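The Drindlow Strangers' Book: transcription and data files

5 December 2024
By the maintainer of the Drindlow transcription

Hello, and thank you for stopping by. You have found the working files for the Strangers' Book, a relief register kept in the harbour town of Drindlow from 1686 onwards, when French Protestant families began coming ashore there with very little to their names. The book records what the town and its two congregations gave them: bread money, rent, shoes, physic, passage to somewhere else. We have typed it up and turned it into a set of plain tables, and this README tries to explain what is in them, how they came about and where they will let you down if you lean on them too hard.

I have written it for family historians as much as for people who work with data for a living, so please forgive me if I spell out things you already know. I would much sooner do that than have somebody's great-great-many-times-grandmother go missing over a misunderstood column.

What the source is

The Strangers' Book is a single bound volume of 361 written pages, plus a few blank leaves and a paper pocket at the back that somebody has stuffed with receipts. It is held in the Olszewski Collection, where it can be seen by appointment (do write ahead, as it lives in a different building from the reading room and has to be fetched). The binding is later than the pages, and whoever did the binding trimmed the outer margins rather fiercely, so the ends of some lines are simply gone.

At least four clerks wrote in it. The first had a lovely round hand and wrote French names very much as he heard them. The second was in more of a hurry. The third and fourth are hard to tell apart, and we may have muddled them now and then. The receipts in the pocket were written by all sorts of people, including a handful of the refugees themselves, and they are the only place in the whole source where you hear from the families directly. One of them thanks the parish for a bed and complains about the stairs in the same sentence, and I am very fond of it.

What is in the folder

entries.tsv holds one row for each entry of relief. There are 560 of them.

people.tsv holds one row for each person we think is a separate person, which is a bigger claim than it sounds (see the section on names).

places.tsv lists the towns and villages of origin as written, with our best guess at the modern name alongside.

pocket.tsv covers the loose receipts from the back of the volume, some 100 pieces, a few of them no more than scraps.

transcript.txt is the full running text, page by page, with line breaks kept.

notes.txt is a rag-bag of queries, second thoughts and apologies, in no particular order. It is worth a search if a reading puzzles you, as there is a fair chance it puzzled us too.

All of the files are in UTF-8 with tabs between the columns. If you open them in a spreadsheet, please tell it to treat everything as text. Otherwise it will cheerfully turn some of the money sums into dates, and you will be left wondering why a widow was granted a day in February towards her rent.

The columns in entries.tsv

entry_id is our own number. It follows the order of the book, and it won't change between versions.

page is the page number pencilled in the corner by a later hand. The clerks didn't number anything.

date_written is the date exactly as it stands, with abbreviations left alone.

date_tidy is the same date in a sortable form. We have kept to the old calendar, so an entry made in February belongs to the year that began the previous March, just as the clerk would have reckoned it. If you want the modern year, you will need to make the change yourself. We argued over this for a long time, and I know that some of you would have gone the other way.

person_id links to people.tsv.

kind is one of: money, rent, food, clothing, physic, passage, burial, other.

sum_written gives the amount as the clerk put it, and sum_pence gives the same amount in old pence. Where the two columns seem to disagree, trust the first one and let us know.

text is the whole entry.

sure is our own confidence in the reading: good, fair or poor. Please don't throw away the poor ones without looking. Many are poor only because of a single word.

How it was transcribed

We photographed the volume over two visits and ran a first pass through Orkon, the handwriting reader we use for most of our parish material. Orkon did well with the first clerk and made an absolute porridge of the second. Every page was then read through by a human being against the photographs, and read again by a different one. Where the two readers disagreed, they sat down together and either settled it or marked it as fair or poor.

Spelling has been kept. Capital letters have been kept too, apart from those cases where nobody could decide whether a letter was a large small one or a small large one. Words in square brackets are our additions. Three dots in square brackets mean that the paper has been trimmed, torn or eaten.

We haven't translated the French receipts in the main file. There is a plain English version of each in the last column of pocket.tsv, meant as a help and no more than that. Quote the French if you are going to quote anything.

A word about names

Names are the most difficult part of the whole thing, and the part people write to us about most often. The clerks were English speakers taking down French names by ear, frequently from people who were tired or ill or had just come off a boat. The same man can turn up under three spellings on facing pages, and two quite separate women may share one name for years on end.

We have joined entries to the same person only where at least one other detail agrees: a trade, a lodging, a child's name, a place of origin. Where there was nothing else to go on, we left them apart. It follows that people.tsv almost certainly lists some people twice. I think that is the kinder mistake. Two half-lives can be joined later by somebody who knows the family, but once they have been run together it is miserable work to pull them apart.

Widows are a special case. They were sometimes entered under their own names, sometimes under the husband's, and sometimes as "the widow at the cooper's", which was no doubt perfectly clear to everybody in Drindlow at the time.

Clothing entries

Clothing gets its own section because the words are so slippery. The clerks wrote of coats, shifts, waistcoats, aprons and stockings, which cause no trouble, but they also wrote "a suit for the boy", "things for her lying in" and, again and again, "cloaths" with nothing more to say what they were. We have put all of these under clothing and haven't tried to break them down. Cloth given by the yard is under clothing as well, even where it may have ended up as bedding.

Second-hand garments were usually entered without any price, and so sum_pence is empty for them. Empty means that no sum was written down. It doesn't mean nothing was spent, and please don't let your software fill in a nought.
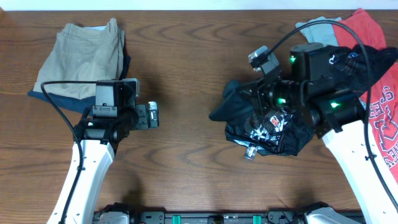

Places of origin

The places file is the one I would most like help with. Large towns are easy enough. Villages are a different matter, particularly when the clerk has written down something that might be a village, a parish, a river or the name of the farmer's inn where they stopped on the way. Anything we couldn't pin down has been left with the modern name blank and a short note.

Karnelell deserves a mention here. It comes up so often that early on we took it for a town in France and spent far too many evenings with old maps. We now believe it was the name of the boat that brought several of the families over, as a few of the receipts speak of coming "in the Karnelell". We have moved it out of the places file and into its own column, called vessel, in people.tsv. If you are using an older copy of these files, please swap it for this one.

What the data can't tell you

The book records relief given. A family who arrived with savings, or who found work straight away, or who were too proud to ask, may never appear in it at all. Please don't use it to count how many refugees came to the town. Nor does a person's last entry mean that they died or moved away. It may simply mean that things got better for them, and I like to hope that it often did.

There are gaps. Some leaves were cut out before the volume was bound, and we don't know how many. The burial entries are much thinner than you would expect from the parish register, so a good many burials must have been paid for out of some other purse.

Some entries are hard to read in the other sense of the phrase. There are comments on people's character and state of mind that the clerk would never have made to their faces, and we have left them as they stand.

Using and citing the files

You are welcome to use, copy and share all of this, including in printed work and family histories, as long as you say where it came from. "Drindlow Strangers' Book transcription" with the entry number is plenty. The photographs of the pages belong to the Olszewski Collection and aren't included here, so please ask the reading room if you would like to reproduce one.

Corrections are always welcome, and so are stories. Give us the entry number, what you think it says and, if you can, why you think so. We read everything, though it can take us a few weeks to answer, and changes go into the next version with a line in notes.txt.

Contact: use the corrections form on the project page | © Drindlow Strangers' Book transcription | Back to top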